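Search talks Type a speaker or topic Go

The Shelf Is the Hard Part: talk notes, student robotics club night
2024-07-16

Hi everybody, thanks for coming, grab a chair, there are still a few over by the window. (Wait for the door to close. It slams.)

So I'm going to talk about our club project, which we call Runau. The name was already on the folder when I joined and I've grown fond of it. We started in May with one goal that sounded tiny: get an arm to tidy a bathroom shelf. Pick a thing up, put it back where it goes, don't knock over the neighbors. I figured we'd be done by the end of the month. (Pause, let them laugh.)

Quick word on who did what. Kaede Hirose did nearly all of the hand-held demos, and she has the steadiest wrist of anyone I've met. Masanobu Kinoshita wrote the code that lines up the two finger markers. I did the labels and the worrying.

Say this slowly: we don't drive the arm around to teach it. We hold the gripper ourselves, do the job by hand, and record what the gripper's camera sees. Then the model learns from those recordings. We have more than 1,000 of them now, and 700 made it into training. The rest had problems. Wrong start pose, marker lost, somebody sneezed.

Next slide, the cleanser tube task. Leave both up while I talk.

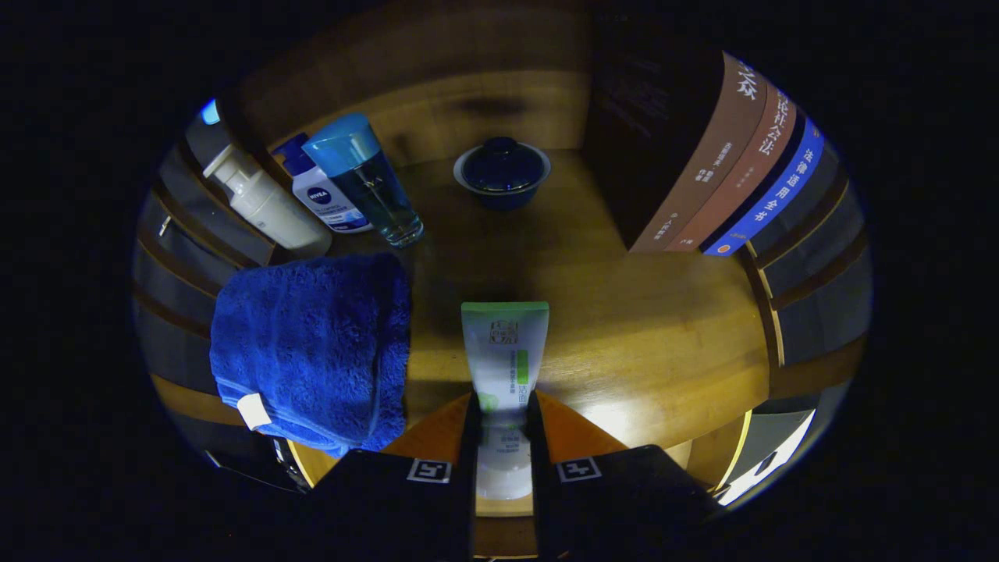
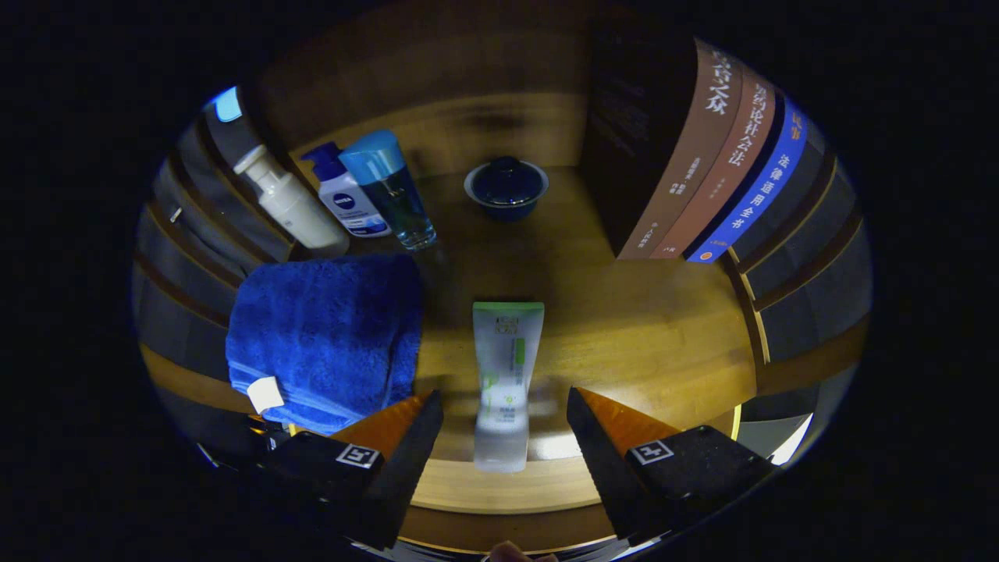

OK so why a tube? We tried boxes first and boxes are great, you can be pretty sloppy with a box. A squeeze tube is wide one way and skinny the other, and it gives when you squeeze it. Come in too low and you push the foot of it out from under itself. Come in too high and you've got hold of that thin flat end and it swings. Kaede's rule is to aim a little under the middle and close slower than feels natural. I still close too fast! Every time!

The other thing is clutter. We went back and forth on this for ages. My first plan was a bare shelf, and Masanobu talked me out of it, and he was right (he's in the back, so please don't everybody turn around). If you only ever train on a bare shelf, the first towel you add wrecks everything. Same with books. So we keep stuff in there from the start and move it between sessions.

(If time is short, skip to the part about scoring.)

We trained 3 versions. We name them so we don't mix up the files, and I'm sorry about the names, they came out of a group chat. Jaker was the first and it was awful. It would get to the tube and just hover. Woner was better on the grab and terrible at letting go, it kept dragging the tube along on the way out. Mansour is what we run now. It has 2 habits I'd like to fix: it comes in crooked when the tube is turned sideways, and it opens the fingers too wide on the way in, so things next to the tube get bumped.

Scoring. Keep this simple. Tube picked up, tube set down standing, nothing else moved. You need all of it to count as a pass. We argued about half points and I'm glad we dropped them, since I'd have given myself half points for everything.

Stuff I'd do differently, for anyone here starting a project like this:

Write down where everything sits before each session. We didn't for the first couple of weeks and I could not rebuild those setups to save my life.

Check the markers before you record. A smudge on one of them cost us a whole evening.

Let new members record on day one. Ours learned way more from holding the gripper than from my slides.

Then questions. If someone asks about cups, the short answer is we haven't tried grabbing one yet. If someone asks whether they can join, yes, see Kaede after, she has the sign-up sheet and the spare key.

Remember to unplug the charger before packing up.

Contact the club | © 2024 Runau student project | Back to top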